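# Tin boxes as desk storage: the red "BAMI" tin after five months

Rating: 4 out of 5

I have used a rectangular tin for small desk items since November. It replaced a molded plastic drawer insert from Drutik, model 2237, that had cracked at two corners. This review covers capacity, finish, access and noise. I bought the tin secondhand without a lid, so lid fit is not covered.

## Construction

The outside is glossy dark red. The inside is a metallic gold-yellow with no lining. The only lettering on the near face is "BAMI" in white, with a small white bear head after it. Empty weight on my kitchen scale is 394 g, heavier than I expected and useful in practice – the tin stays put when I push things around in it with one hand.

The rim is rolled. I ran a cotton swab along the full length of it and picked up no fibers, so there are no burrs to catch skin or cloth. Wall flex is small. Pressing the middle of a long side with a thumb moves it a millimeter or two, and it springs back.

## Capacity

I loaded the tin with mixed small goods until nothing more would sit below the rim without force. The contents then weighed 1417 g. The base showed no sag when I lifted the tin by its short ends.

Rigid boxes waste the most space. A clear plastic case takes a whole side and leaves a gap next to it too narrow for anything but flat items. Rounded cases do better, as they can be pushed up against each other and still leave room for a hand. Loose blocks and cubes fill what remains. Tall cartons have to lean, and a leaning carton will put one corner over the rim. With a lid on, that corner would decide whether the tin closes.

## Access

Access is average. With one layer of objects, everything can be reached directly. With two layers, the lower one has to be dug out, and pale or clear cases down there are hard to tell apart. The gold interior reflects overhead light and helps a little along the walls.

My working method:

- large flat cases against one long side
- small cubes on top of rounded cases
- anything with a printed label facing up
- nothing soft at the bottom 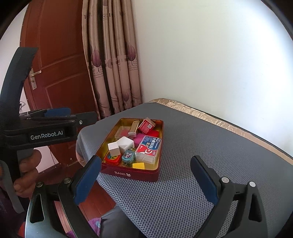 *Mixed load. The red carton at the far end rests against the rim with its corner above it.*

## Noise and surface contact

Bare metal is loud. Dropping a hard block into the empty tin is unpleasant in a quiet room. A sheet of felt cut to the base (Arkell, 2 mm, self-adhesive) fixed most of it, and I would fit one from the start. On a dimpled gray surface the tin does not slide. On varnished wood it does, and it left one faint scuff on mine.

## Compared with the Doltov tray

The Doltov tray has fixed dividers and is better for items of one size. It held 429 g less of my mixed goods, and two of the cases would not fit between the dividers at all. For sorted screws or clips I would still pick the tray.

One point off for the noise and the lack of any divider. A strip of stiff card across the middle is next on my list.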